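Breakfast Table, February

This gallery covers one month of breakfasts and snacks on the light wooden table in the back room at Hindullow. The room has a single window, a radiator that works most days, and enough outlets for a kettle and a toaster. The table came from the old Carkex canteen when it closed and has been in daily use since.

The gallery used to be spread over several pages. It is now on one page, with the older entries reduced to their text. Those pictures were stored on the Vullisska server, which was shut down, and the originals have not been moved over yet. The notes were written at the time and have been left as they were, apart from spelling.

The page is mostly about bowls, what went in them, and what went in on top.

Oatmeal, first week
Rolled oats cooked in water with a pinch of salt. Milk added at the table. The oats were too thick on the first day and were better after that with more water and less time on the stove.

Oatmeal with raisins
Same oats. The raisins went into the pot for the last 5 minutes, so they were soft by the time the bowl was filled. Brown sugar on the side.

Toast and jam
Bread from Orbán, the bakery at the bottom of the hill. They slice it if you ask. The plum jam is from the same shop and comes in a jar with a cloth lid. One jar lasted most of the month.

Corn flakes
Plain corn flakes with cold milk. These go soft quickly, and the smaller bowls are better for them. Fill the bowl halfway and have a second helping later.

Yogurt, plain
A large tub bought on the first shopping trip. It was eaten with a spoonful of honey on most days and with nothing on the days when the honey had set hard. Standing the jar in warm water fixes that, but it takes longer than breakfast does.

Yogurt with canned peaches
Drain the peaches first. The first time they went in with the syrup and the yogurt turned thin.

Rice pudding
Made the night before in the big pot and kept in the refrigerator. The recipe is on the inside of the cupboard door: short grain rice, milk, sugar, and a strip of lemon peel, cooked low and stirred often. It was eaten cold. A skin forms on top, and opinions in the house are divided on whether to stir it in or lift it off.

Crackers and cheese
An afternoon snack on a day when breakfast was skipped. The cheese was a mild one, cut thick.

Brownie, cut small
The tray was baked in the middle of the month. The edges came out hard and the center was good. Small squares are easier to dip than large ones and leave fewer crumbs on the table. Leftover squares were kept in a tin and were still fine five days later.

The bowl with writing on it
The bowl with the navy-blue band gets picked more than any other. It is white inside and at the rim, and the lettering on the outside is small. It is deep enough that a spoon can rest in it without sliding under. The plain bowls are stacked behind it on the shelf and come out when it is in the sink.

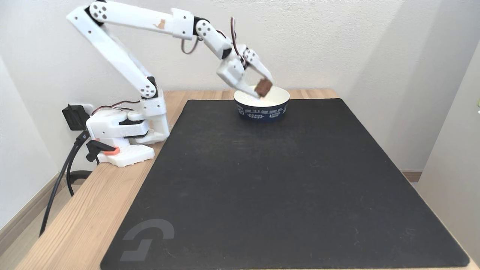

A small brown square over the navy-banded bowl, on the black mat.

Hot chocolate
Made in a saucepan with cocoa powder, sugar, and whole milk. Mix the cocoa with a little of the milk before the rest goes in or it will lump. Served in the tall mugs.

Pancakes
The last Saturday-style breakfast of the month, though it was made on a work day. Thin batter, small pan, butter between each one. The first pancake tore and was eaten standing at the stove.

Last entry, 2/29/20
Oatmeal again, with the end of the plum jam. The oats were finished the same morning. Shopping list for the next trip: oats, milk, honey, corn flakes, another jar of jam.

Contact | © Hindullow Table Pages | Back to top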